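Pavirside Residence Services
Kitchen Guidance for Residents: Storing and Sorting Fresh Fruit

Residents are asked to unpack fruit on the day of purchase. Fruit left in tied bags spoils sooner, and one damaged piece can affect the rest.

Spread the fruit on a clean table before putting anything away. Set aside any piece that is split, leaking or moldy. Pieces that are only soft should be eaten first or cooked within 2 days.

Bananas are to be kept at room temperature, apart from other fruit where space allows. Brown speckles on the skin are a normal sign of ripeness. Citrus fruit may stay on the counter for up to 7 days and should then be moved to the refrigerator. 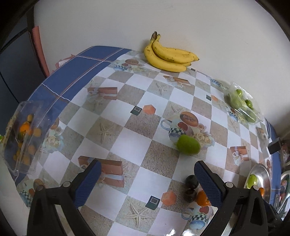
Fruit set out on an oilcloth for sorting, with bananas at the far edge and a clear clamshell container at the left.

Small fruit may remain in a clear clamshell container, provided that the container is opened and checked every other day. Wash only the quantity to be eaten. Metal bowls and plates are suitable for serving but should not be used to store cut fruit overnight.

Oilcloth table covers are to be wiped after each use with a soft cloth and a solution of 2 drops of dish soap in 500 ml of warm water. Juice from dark fruit should be removed at once. Do not use bleach or scouring pads, and do not place hot pans on the cloth.

Questions about shared kitchens may be addressed to Gunārs Lukoševičius, Residence Office. This guidance applies from 6th October and will be reviewed in December.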